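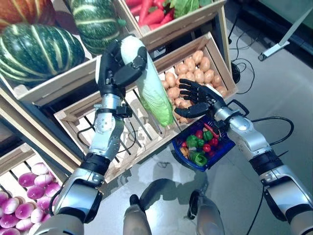 Sorting the Vegetables at Laizer

Felista Athumani has run the produce corner at Laizer since May. She had worked at Hurkon before that, mostly on dry goods, and says vegetables took some getting used to.

"Flour stays where you put it," she said. "A cabbage rolls, or it sheds leaves into whatever is next to it."

The corner is a tiered wooden stand with slatted crates. Potatoes get a crate to themselves, and small mixed orders, such as a few peppers and tomatoes, go into a blue plastic basket. Napa cabbage is the one she moves most often. It is long, it leans, and the pale end bruises if it is pushed against a slat.

"I lift it from the top and let it hang," she said. "Then I look at where the bottom is going before I let go."

The stand cost $366 from Clernuvell and came in 2 boxes. The first layout was by color, which customers liked and the staff did not, as it put heavy things above light ones. 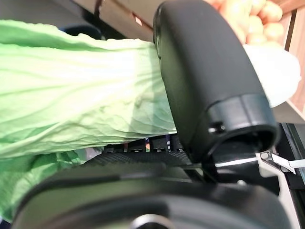

Idrisa Mbwambo thought the color layout should have been kept, with the heavy crates simply moved down a level. Athumani tried that for a week and went back to sorting by kind.

"People come in for carrots," she said. "They want to see carrots in one place."

Leaves are checked in the morning and again after lunch. Anything limp comes off the stand and is sold for soup at 33 cents a bag.

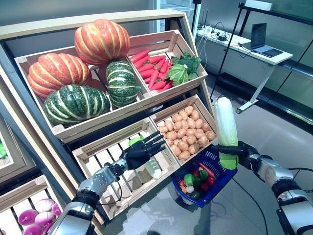
What Goes Where

Pumpkins have the largest compartment — they need the width, and the striped green ones sit well beside the orange. Carrots are next to them, laid at a slant with their tops on. Potatoes and onions are lower down, where a full crate is easier to top up.

Athumani does not fill every crate. A crate with gaps gives her somewhere to put things while she sorts, and she would like one more for that. She has asked Clokov for a price.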